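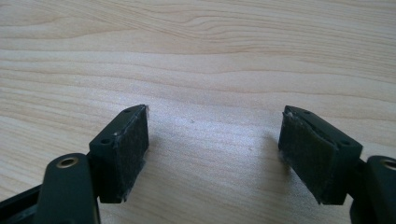 NOTICE TO RESIDENTS REGARDING THE TABLE

The Residents' Office of Undine House wishes to clarify the position of the long table on the second floor, following a number of inquiries.

The table was received in January from the Cultitz estate, together with 220 dinner plates and a letter. The plates have been placed in storage. The letter asked that the table be wiped daily with a damp cloth, along the grain, and that it not be left alone during storms. The Office adopted the first of these requests as policy. The second was noted.

Residents on the second floor have since reported that the lines in the wood are not always where they were. The Office takes such reports seriously. A surveyor from the firm of Trummer was engaged to trace the grain onto paper on two occasions, three weeks apart. The first tracing showed 398 lines. The second showed 576. The firm has stated that its methods were the same both times and has asked that its invoice be paid without further discussion. It has been paid.

Residents who lived on the coast before coming to us have remarked that the newer lines resemble a tide chart. One resident of long standing, formerly a harbor pilot, identified the stretch of water as the approach to Huston, where the Cultitz family kept a boat. He was able to show the Office where the channel deepens and where the sandbar begins. He then asked to be excused from dinner.

The Office has also been asked about the speck. The speck is pale and very small. It was first recorded in the cleaning log in the spring, near the window end of the table, and was understood to be a crumb. It does not come away with the cloth. It does not come away with a fingernail. According to the log, it has since traveled the length of a forearm toward the middle of the table, keeping always to the channel.

After consideration, the following arrangements are in effect as of May 8, 2024.

The table may be used for letters, cards and reading. Meals will be served downstairs.

Hot dishes, candles and vases are not to be set down anywhere between the speck and the door.

Staff will continue to wipe the table each morning. They are asked to go around the speck and to use less water than before.

Residents may sit with the table in the evenings if they wish. A lamp has been provided. The Office had not planned to provide a lamp, but several residents had begun bringing their own, and the cords were a hazard.

An offer of 4000 dollars for the table, made by a dealer who saw it through the open door, has been declined. The residents of the second floor were consulted and were of one mind.

Should there be a storm, the night desk will telephone the harbor pilot's room first. He has asked for this in writing, and the Office has agreed. His chair is the one nearest the window, and it is to be kept clear.

The Residents' Office
Undine House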